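소형 전자기기 부속품의 분류와 상자 수납
생활물품관리 실습 4강 강의 노트

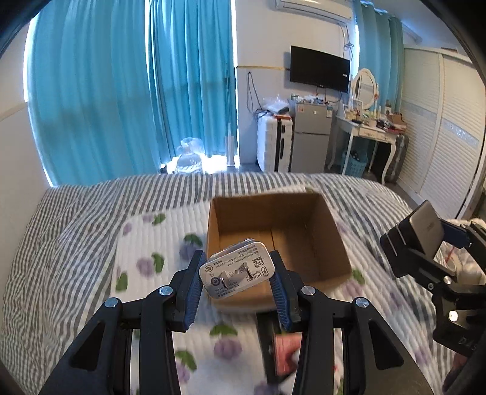

그림 1. 전원 어댑터의 플러그 면과 침대 위의 골판지 상자. 어댑터 오른쪽에 "HUAWEI SuperCharge" 표기가 보인다.

1. 이번 강의의 범위

3강에서는 의류와 침구의 접기 규격을 다루었다. 4강은 충전기, 케이블, 보조 배터리 등 부피는 작으나 종류가 많은 부속품을 대상으로 한다. 이 품목군은 이사나 계절 정리에서 분실률이 높고, 본체와 분리된 뒤에는 용도를 식별하기 어렵다. 강의에서는 식별, 분류, 배치, 표기의 순서로 진행하며, 포장재의 강도 계산은 다루지 않는다.

용어는 다음과 같이 통일한다.
어댑터: 콘센트에 직접 꽂는 전원 변환부. 케이블은 포함하지 않는다.
플러그 면: 금속 단자가 있는 면.
수납 상자: 물품을 최종적으로 담는 상자. 임시로 모아 두는 용기는 집하함이라 부른다.
작업면: 분류를 수행하는 평면. 책상, 바닥, 침대 모두 해당한다.

2. 작업면의 준비

가정 실습에서 가장 흔히 쓰이는 작업면은 침대이다. 높이가 적당하고 면적이 넓으나, 표면이 무르고 무늬가 있는 침구에서는 작은 물건이 눈에 잘 띄지 않는다. 그림 1의 경우 줄무늬 침대보 위에 포도송이 무늬의 흰색 누빔 이불이 겹쳐 있고, 상자는 그 누빔 이불 위에 놓여 있다. 이런 조건에서는 다음 사항을 지킨다.

가. 상자는 침대 가장자리에서 한 뼘 이상 안쪽에 둔다.
나. 상자 바닥 아래의 주름을 편다. 주름이 남으면 상자가 기울어 내용물이 한쪽으로 쏠린다.
다. 나사, 유심 핀, 이어팁과 같은 미세 부품은 침구 위에 직접 두지 않고 접시나 뚜껑에 담는다.
라. 비닐봉지는 집하함으로만 사용한다. 분류가 끝난 물품을 다시 봉지에 넣지 않는다.

조명은 창을 등지지 않고 옆에서 받는 배치가 좋다. 어댑터의 인쇄는 흰 바탕에 작은 회색 글자인 경우가 많아 역광에서는 판독이 어렵다. 커튼을 친 방에서는 실내등을 함께 켠다.

3. 상자의 선택

수납 상자는 덮개의 유무에 따라 두 가지로 나눈다.

덮개형: 장기 보관 및 운반용. 쌓을 수 있으나 꺼낼 때마다 열고 닫아야 한다.
개방형: 덮개를 제거한 상자. 서랍이나 선반 안에서 칸막이처럼 쓴다. 물건을 넣고 빼기 쉬우나 위에 다른 상자를 올릴 수 없다.

그림 1의 갈색 골판지 상자는 개방형이다. 안쪽 벽에 세로 이음선이 보이며 내부는 비어 있다. 개방형 상자를 만들 때는 덮개를 손으로 뜯지 말고 접힌 선을 따라 칼로 자른다. 이음선이 있는 쪽 벽은 접착부가 벌어질 수 있으므로 무거운 물품을 기대어 두지 않는다.

실습용 상자는 Drusum의 2호 규격을 기준으로 한다. 규격이 다른 상자를 사용할 경우 안쪽 치수를 재어 기록지에 적는다. 적재 상한은 상자당 400 g으로 하고, 넘는 경우에는 상자를 나눈다. 이 값은 본 강좌의 실습 기준이며 상자의 한계 하중을 뜻하지 않는다.

4. 어댑터의 식별

어댑터는 외형이 서로 비슷하여 색과 크기만으로 구분하면 오류가 생긴다. 식별은 표면 인쇄를 근거로 한다. 판독 순서는 다음과 같다.

1) 제조사 및 충전 규격의 명칭
2) 모델 번호
3) 입력 전압 및 주파수
4) 출력 전압 및 전류
5) 인증 표시

그림 1의 어댑터는 이러한 인쇄가 플러그 면에 모여 있는 예이다. 중앙의 금속 단자 둘레에 작은 회색 글자와 인증 표시가 있고, 오른쪽 위 모서리에 QR 코드가 있다. 제품에 따라 인쇄가 옆면이나 밑면에 있기도 하므로 모든 면을 확인한 뒤 "표기 없음"으로 기록한다.

출력값을 읽을 수 없는 어댑터는 보류로 분류한다. 모양이 같은 다른 어댑터의 값을 옮겨 적지 않는다. 외피에 금이 있거나 단자가 흔들리는 것은 수납 대상에서 제외하고 폐기 절차로 넘긴다.

5. 배치 원칙

가. 접이식 단자는 접은 상태로 넣는다. 고정식 단자는 벽면을 향하지 않게 눕힌다.
나. 인쇄면은 위를 향하게 한다. 플러그 면에 인쇄가 있는 제품은 플러그 면이 위로 온다.
다. 무겁고 각진 것을 바닥에, 가벼운 것을 위에 둔다. 어댑터 위에 보조 배터리를 올리지 않는다.
라. 케이블은 어댑터에 감지 않는다. 따로 말아 끈으로 묶고 같은 번호를 붙인다.
마. 한 번에 한 개씩 넣고, 손을 뗀 뒤 자세가 유지되는지 확인한다.

Neelam Mathur의 실습 보고서에서는 나항과 다항이 충돌하는 사례가 제시되었다. 무게중심이 플러그 쪽에 있는 어댑터는 인쇄면을 위로 두면 쉽게 넘어진다. 이 경우 다항을 우선하고, 가려진 인쇄 내용은 꼬리표로 대신한다.

6. 표기와 기록

상자 바깥쪽 짧은 면에 품목군, 상자 번호, 정리한 달을 적는다. 예: 전원 / 2 / 3월. 번호는 강좌 공용 목록에서 이어 붙이며, 이번 실습의 시작 번호는 1034이다. 상자를 폐기하더라도 번호는 재사용하지 않는다.

기록지에는 물품마다 한 줄을 쓴다. 항목은 번호, 명칭, 출력, 짝이 되는 기기, 비고의 순이다. 짝이 되는 기기를 모르면 빈칸으로 두지 말고 "미상"이라고 쓴다. Rosaire Sandhu 조와 Shiyu Bai 조는 지난번 기록지의 비고란이 누락되었으므로 보완하여 함께 제출한다.

7. 과제

각자 집에 있는 부속품 상자 하나를 비우고 위 절차에 따라 다시 수납한다. 제출물은 기록지와 상자 배치도이다. 배치도는 위에서 내려다본 평면도로 그리고, 플러그 면의 방향을 화살표로 표시한다. 보류 품목은 배치도에 넣지 않고 기록지 끝에 따로 적는다.

실습실 상자를 빌리려면 조교 Kittipong Sriwong에게 신청한다. 반납 시 내부의 꼬리표와 테이프 조각을 모두 제거할 것.

다음 강의: 욕실 용품의 건조와 보관. 3강의 접기 규격표를 지참한다.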